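Sorting the Bin: what I learned from one metal box
Project report by Jussara Godoy
Group: Jussara Godoy, Barrett Boateng, Mi-kyung Seo
Supervisor: Wagner Cordeiro

How we ended up with this

I wanted to do something with chairs. Barrett wanted to do something with bicycles. Mi-kyung said we should pick whatever was closest to the door so we wouldn't have to carry it, and the closest thing to the door was the grey metal bin on the workroom table, so that's our project! The official title is "Small parts storage in a shared workroom", but everyone on our course just calls it the bin project and I've given up correcting them.

The question we set ourselves was simple enough. People in the Burnham building keep loose blocks and offcuts in open containers, and everybody moans about digging around in them. Is that the container's fault, or ours? And could we make it less annoying without buying anything expensive? (Our budget was whatever Wagner would sign for, so not much.)

What we read first

Not loads, to be fair. There's a short guide to workshop storage that Shiuli Karunaratne wrote for the second years, and it was more useful than the two textbooks put together. Her main point is that a deep container hides things and a shallow one spreads them out, and that people put up with far more mess in a deep one, as they can't see it from where they're standing. I recognised myself in that straight away.

Mi-kyung also read the catalogue from Plerero, who make stacking trays, and got very excited about dividers. More on the dividers later.

Looking at the bin properly

We spent most of July with it, on and off. It's a big rectangular thing, open at the top, and it lives on a light wooden table. I'd walked past it for a whole year and couldn't have told you a single thing about it beyond "grey". When you stop and look there's quite a lot going on. The inside isn't a plain box shape at all, as there's a sloped panel coming down from the far wall, and the floor has round holes in it. Barrett thinks holes like that would be for bolting it down. I think drainage. We asked Wagner and he said "could be either", so we've left it as an open question and moved on.

The slope turned out to be my favourite part. We tried putting blocks on it at different heights, and they slid down towards the floor nearly every time. I'd assumed a flat bottom was best for storage, but a slope does some of the tidying for you! The bad side is that everything heads for the same place, and then you've got a heap along the bottom of the slope and lots of bare metal everywhere else.

The other thing I got a bit obsessed with was wear. You can read a surface like this if you're patient. The slope is whitish at the top with little black scratches, then much darker and scuffed along the lower edge, and the floor is all cloudy smudges. My guess is that the dark patch is where things land and rub, and that the top part mostly gets the odd knock. It's only a guess, but it fitted with where our own blocks kept ending up, so I was quite pleased with myself.

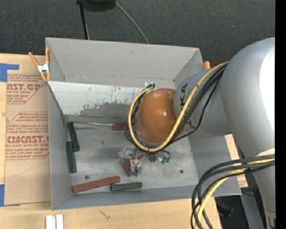
What we tried

We did three small things, and I'll go through them in the order we did them.

The first was doing nothing. We just emptied the blocks in and asked people to find a particular one. The long ones were the worst. They drift to the edges and lie against the walls, and two green ones side by side look like one lump until you poke them. Dark green against dull grey is also harder to spot than you'd think. I'd picked those colours myself, so that's on me.

The second was Mi-kyung's dividers. She cut them out of thick card and they looked lovely for one afternoon. The trouble was the slope. A divider with a straight bottom edge doesn't sit on a sloping panel, so there was a gap underneath, and blocks went through it. She recut them with an angled edge and that was much better, but by then the card had gone soft at the corners. If we did it again I'd use thin ply and measure the slope before cutting anything (sorry, Mi-kyung, I know you said that at the time).

The third was a mat, which was Barrett's idea. He found a bit of ribbed rubber in the Guerra stores and laid it on the floor of the bin. It was the cheapest thing we tried and the one people liked best. The blocks stopped skating about, the noise dropped massively, and you could get your fingers under the edge of a flat piece, which on bare metal is a real pain. It did cover the holes, so if I'm right about the drainage it would need cutting out there.

What people said

We asked classmates to have a go with each set-up and tell us what they thought. We didn't time anyone, and Wagner has already told us that we should have. The comments were still helpful. Most people preferred the mat. A few liked the dividers, mainly the ones who are tidy anyway. One person said the bin was fine and we should leave it alone, and I've included that here for fairness.

What went wrong

We started too late with the card, and we wrote our notes in three different notebooks, so putting this report together was a treasure hunt. I also kept changing which blocks we used, and that means the first try and the last one can't really be compared. The original plan had a weighing stage too, but the scales were booked out to the Pundura group and we never got them back in time.

If another group picks this up

Use one set of blocks all the way through, in colours that stand out against grey. Get the mat cut to size. Try it together with the angled dividers, which we never got round to. I'd also love somebody to look at the height of the table, because Barrett is tall and I'm not, and we had completely different opinions about how easy it was to reach the far wall.

The spare bits of rubber are on the shelf under the window with our names on, and anyone who wants them can have them.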